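Section 6. Comparing Fingertips on the Hand-Held Gripper

Tatdale Bench Guide, for use with Zirix and Moselska fingertip sets
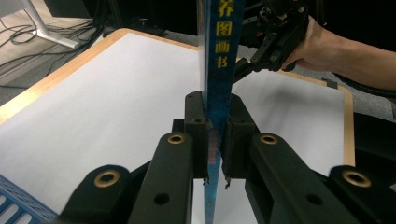
How many trials are needed before one fingertip set can be compared with another?
Each set requires 200 trials on the same group of objects, completed by the same operator. Smaller runs may be used for practice but should not be entered in the comparison table.

6.1 Purpose of this section

This section explains how to compare two fingertip sets on the parallel-link hand-held gripper when handling thin, upright items such as books, folders and boxed games. It assumes that the gripper has been assembled according to Section 3 and that the camera has been checked according to Section 4. Operators who have not completed both sections should do so first.

Thin items are used for the comparison because they show differences between fingertips that thick items tend to hide. A block or a mug can be held by almost any surface. A book with a narrow spine leaves little room for error in the closing position, and a small twist of the wrist will show at once as a lean in the book.

6.2 Before you begin

You will need:

Two hand-held grippers of the same type
One Zirix fingertip set and one Moselska fingertip set
The screws supplied with each set
A table with a smooth, matte top
The Boiko logging unit and its cables
The thin-object group listed in Appendix B
A soft cloth

Note: Screws from the two sets are not interchangeable. The Moselska screws are longer and will bottom out in a Zirix block before the block is secure.

6.3 Fitting the fingertips

1. Disconnect the gripper from the logging unit.

2. Open the fingers fully and rest the gripper on its back.

3. Remove the two screws from the top of the left fingertip block. Lift the block away from the finger. Do not pry against the linkage.

4. Wipe the mounting face with the soft cloth.

5. Seat the new block and start both screws by hand. Tighten each a little at a time, moving from one to the other until both are snug.

6. Repeat steps 3 to 5 on the right side.

7. Close the fingers slowly and look along the contact line. The two faces should meet along their full length. If a gap shows at one end, loosen the block on that side and seat it again.

8. Move the linkage through its full travel three times. The bushings should turn freely and without noise.

Caution: Keep fingers clear of the parallel links during step 8. The space between the inner and outer arms closes quickly.

6.4 Setting the camera view

The camera should be fixed so that both fingertips remain in view at every opening width. When a thin object is held, its spine should fall near the middle of the picture, between the two blocks.

1. Reconnect the gripper and wait for the logging unit to show Ready.

2. Hold a book from the thin-object group upright between the fingers, spine toward the camera.

3. Check that the contact area on both sides of the book can be seen. The lower arms of the gripper will cover part of the table. This is normal and does not need correction.

4. Lock the camera mount and record its position on the trial sheet.

The mount must not be moved again until both fingertip sets have been tested. If it is disturbed, the trials recorded for the first set must be repeated.

6.5 Running a trial

Trials in this section use two grippers, one in each hand. The gripper under test holds the object. The other gripper steadies it or receives it, according to the task card.

1. Clear loose items from the working area of the table.

2. Route all cables behind the table and away from the operator's feet.

3. Place the object upright at the starting mark.

4. Press Start on the logging unit.

5. Bring the gripper under test toward the object with the fingers open. Close at a steady rate until the object is held. Do not squeeze further once it is secure.

6. Bring in the second gripper and carry out the action on the task card.

7. Return the object to the starting mark and release it.

8. Press Stop and enter the result as Held, Slipped or Dropped.

An object that leans but remains between the fingers is entered as Held, with the letter L in the remarks column. An object that moves along the fingertip face is entered as Slipped, even if the operator is able to save it.

Note: Objects with glossy covers should be wiped every 70 trials. Skin oil builds up on the cover and affects both fingertip sets, but the effect is greater with the smooth Zirix face.

6.6 Changing sets

Run the first set to completion before fitting the second. Alternating sets within a session was permitted in earlier versions of this guide and has been withdrawn — repeated removal wears the threads in the finger and the blocks begin to shift under load.

After changing sets, carry out ten practice closures before recording. These closures are not logged. They allow the operator to become used to the feel of the new face, which can differ a good deal between suppliers.

6.7 Reading the results

The Boiko unit produces one line for each trial. Open the summary page and compare the two sets by object first, then by total. A total taken alone can mislead, as a set that does well on stiff covers may do poorly on soft ones.

During the June evaluation at the Tatdale bench, 1,628 trials were accepted for comparison. The Moselska set slipped less often on soft covers. The Zirix set released more cleanly and left books standing straighter at the starting mark. The bench now fits Moselska fingertips for transfer tasks and Zirix fingertips for placing tasks. Sites with a different object group should run their own comparison before adopting this arrangement.

6.8 Care and replacement

Inspect the fingertip faces at the end of each session. Replace a set in pairs if either face is cut, rounded or polished. Replace both sets at 3,000 closures regardless of appearance. The closure count is shown on the second page of the logging unit and must be reset by hand after new fingertips are fitted.

Do not clean the faces with solvent. Use a damp cloth and allow the faces to dry before the gripper is stored.

Store the grippers with the fingers slightly open. Grippers stored closed may show a mark along the contact line, and these should be set aside until the faces have been checked as described in 6.3, step 7.

For faults in the logging unit, see Section 9.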